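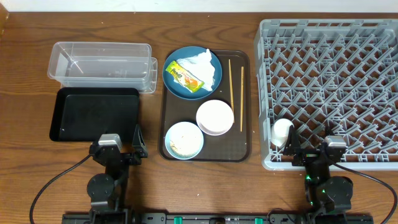
Clear container and black tray, both empty.

September, 4:15 pm

Second dye bath for the Tuvdale wool. Arūnas Šimkus weighed the onion skins this morning and I put them to soak in 4000 mL of rain water from the tank. Last time we used tap water and the colour went to a dull mustard, so this is the one thing I changed.

Dry wool before the mordant: 1367 g, in 6 skeins. Alum as in the Graker notes, same batch as in winter. I kept the bath under the simmer for nearly 3 hours. The thermometer with the grey cable reads low, please use the glass one.

Colour at the end is warm orange, a little uneven on skein four. I think I tied it too tight. Sumaiya Dissanayake says to leave it like this and put it in the inside of the Gatchalian rug, where the pile is long. I would prefer to dye it again, but there are not enough skins left - the next bag comes with the market order.

Rinsed two times, hung in the back passage away from the window. Light test strips are not started yet.

To do: cut the strips, label skein four, ask Arūnas if he kept the weight of the skins, I can not find it in the book.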